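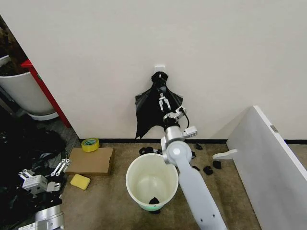
Sarahí Trujillo told us, after reading the first draft of this section, that sixty lines on changing a bin bag was fifty too many, and that her nephew could be taught the job in one go. We agree about the nephew. The section stays at its present length for anyone who has to get a machine through it.

Section 7. Bin bag task

7.1 Before you start

Read the Malline arm guide first. This section assumes the arms are fitted, powered and calibrated, and that the stop button is within your reach.

1. Fix an adhesive hook to a clean, painted wall. Leave it for 60 minutes before hanging anything on it.

2. Knot the neck of a black bag and loop it over the hook. Do this by hand. The Sowa planner has a routine called Hang, and we do not recommend it.

3. Put the bin on the floor below the hook and a little to one side.

4. Load task file 630 and check that the wall distance matches your own measurement. If it doesn't, trust the tape measure.

Caution: Keep hands and sleeves clear of the fingers once the file is loaded. The arm may move to its start position without a further prompt.

7.2 Running the task

5. Select Approach. Wait for the gripper to stop in front of the bag.

6. Select Grasp. Thin plastic gives the force sensor very little to go on, so the screen may say Held when nothing is held. Look at the fingers, not the screen. 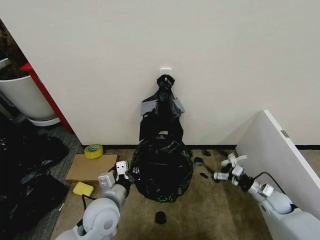

7. Select Pull at the lowest speed. If the plastic stretches, press Stop and begin again from step 5. Do not raise the speed to make up for a poor grip.

8. Select Release. Count a release as good only when the fingers are open and no plastic is clinging to them.

Note: The Drurnwood brochure calls this task "solved". In June we logged 1,438 attempts, and a person had to step in on around half. Please bear that in mind before promising anything to whoever pays for your lab.

7.3 Scraps on the floor

Bags tear. The planner doesn't treat small pieces as part of the job and will report Complete with bits lying all over the carpet. Ernine have said a pick-up routine is coming. Until we have tried it, clear up as follows.

9. Put both arms in Park and wait for the amber light.

10. Pick up the pieces by hand and drop them in the bin.

11. Check under the elbow joint, where a stray piece can get drawn into the cover. 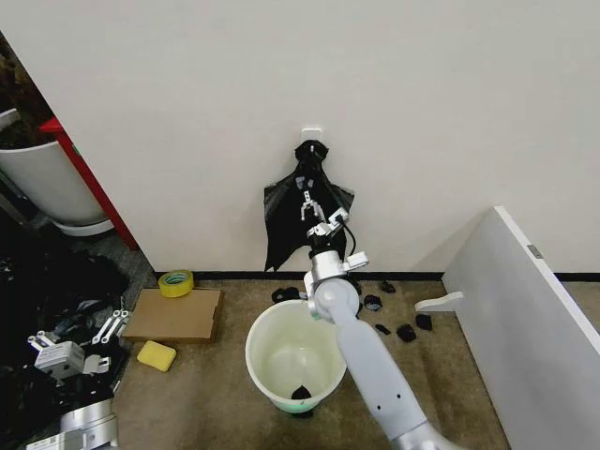
Fig. 7-3. Gripper open in front of the hanging bag, bin below.

7.4 Recording the result

12. Write down every time you touched the bag, the bin or the arm. A run with one nudge in it is an assisted run.

13. Enter the time from Approach to the last piece picked up. The planner stops its own clock at Release, which flatters it.

If the hook comes off the wall, see 9.2.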